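Print | E-mail

Stotthorpe tool library - August news

Quick one this month, am typing between shifts. The move is done. We are out of the Engelbrecht building and into the old shoe shop on Tason Street, side door, ring twice. Big thanks to Unathi Mokoena for the van and to everybody who carried shelving up those steps.

Opening hours stay the same for now. Late opening till 8 pm starts once we have a second person for the desk - talk to Anel Molefe if that could be you. No experience needed, just patience with the card reader.
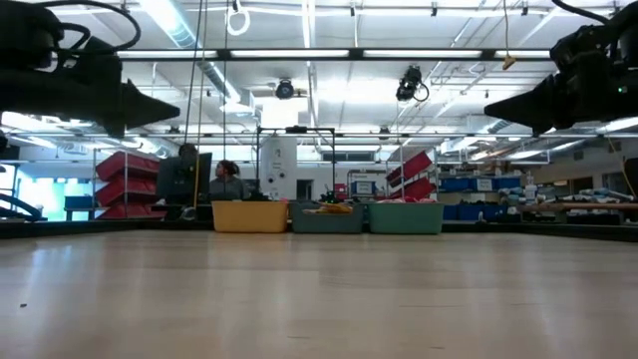 Loans are still free for members, 17 dollars a year, kids' bikes pumps and locks included. We now have around 500 items on the list. Missing from it: the long tile cutter and both orange extension cords. If they are in your garage please bring them back, no questions, no late fee. Same goes for the drill bits, we are down to one full set.

Sharpening afternoon with Pieter Moodley - knives, shears, chisels. Hand mower blades only if you take them off first. Limit of 22 pieces in total so sign up at the desk. Wrap your blades in newspaper or a towl please.

Also wanted: sewing machine in working order, a decent stepladder, jars with lids. NOT wanted: paint. We have so much paint.

Gladys Ríos is redoing the catalog, so if the website shows somthing as out, call and check anyway.

Next newsletter when I get to it.
Izzati Oei

Print | E-mail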